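Ein Deckel, der bleibt

Meinung, Juni 2023

Wer Brot kauft, muss es irgendwo hinlegen. Bei mir lag es 2 Jahre lang in der Papiertüte auf dem Kühlschrank, und am dritten Tag war es hart. Seitdem habe ich eine Meinung zu Behältern mit Deckel, und sie ist nicht besonders freundlich gegenüber dem, was in den Läden steht.

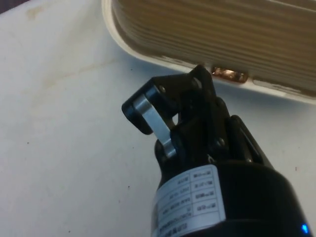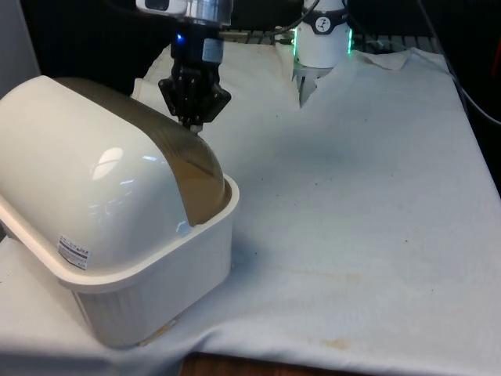
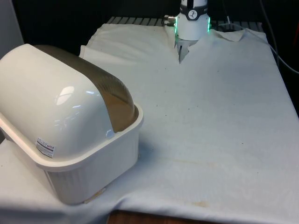
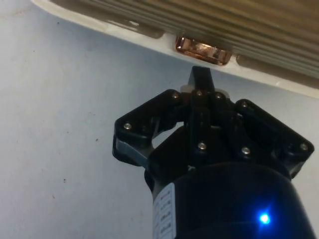

Ein Behälter für die Küche soll zwei Dinge können: leicht aufgehen und leicht sauber werden. Beim ersten Punkt bin ich für runde Deckel. Eine weiße Haube, die sich über eine eckige Wanne wölbt, lässt Platz für einen hohen Laib, und auf der glatten Fläche bleibt beim Abwischen wenig hängen. Schwieriger finde ich die Rillen außen an der Wanne. Sie sehen ordentlich aus, aber in Rillen sammeln sich Mehl und Krümel, und man kommt nur mit einer Bürste hinein. Meine Nachbarin Eleni Dimitrov hält das für übertrieben. Sie spült ihren Kasten alle paar Wochen in der Badewanne und ist zufrieden.

Der durchscheinende braune Streifen am Deckel gefällt mir dagegen. Ganz durchsichtige Deckel zeigen jeden Rest, ganz weiße zeigen gar nichts, und dann liegt hinten ein vergessenes Brötchen. Getönter Kunststoff ist ein brauchbarer Mittelweg. Rania Farouk, mit der ich früher in Brinitz zusammengewohnt habe, schwor auf Steingut. Das hält das Brot länger frisch, wiegt aber so viel, dass man es nie verrückt, und darunter sah es bei uns entsprechend aus.

Noch ein Wort zum Untergrund. Ich lege ein weißes Tuch auf den Tisch, bevor ich den Kasten daraufstelle. Es rutscht zwar und wirft Falten, aber man kann es ausschütteln und bei 90 Grad waschen. Abwaschbare Decken kleben irgendwann, egal was auf der Packung steht.

Was ich mir von den Herstellern wünsche, ist wenig: Aufkleber, die sich ohne Messer lösen lassen — und Deckel, die man einzeln nachkaufen kann. Die Wanne geht selten kaputt. Meist bricht der Deckel, und dann wirft man beides weg.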